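**Hand-guided teaching**, sometimes called *showing* among the people who do it, is the practice of giving a robot a task by carrying out that task oneself, either with a hand-held gripper or from a distance with remote controls. It is an old and rather friendly idea, much like teaching a child to make a bed.

The Waten method, named for the workshop where it took shape, asks the teacher to work slowly and to repeat each task in many homes. Its first bedding collection held 2503 showings by 17 teachers, and around 323 of those were later set aside as too hurried. Remote control, favored at Stockdale, keeps the teacher in a chair, though most people need longer to get comfortable with it.

Soft things such as quilted pads and fleece blankets are a favorite subject, for they never lie the same way twice.
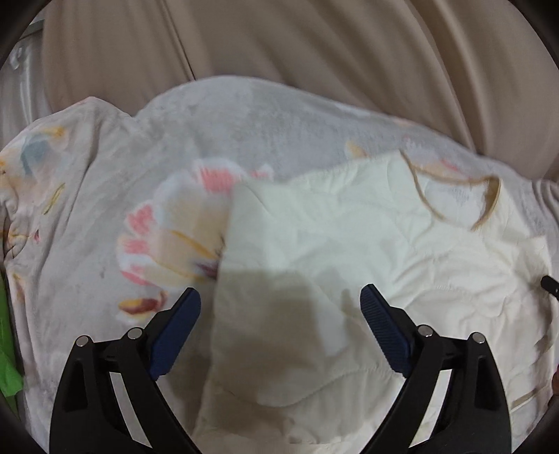 Clodagh Egan has remarked that a patient beginner often teaches better than a quick expert, and that she would gladly trade speed for a steady wrist.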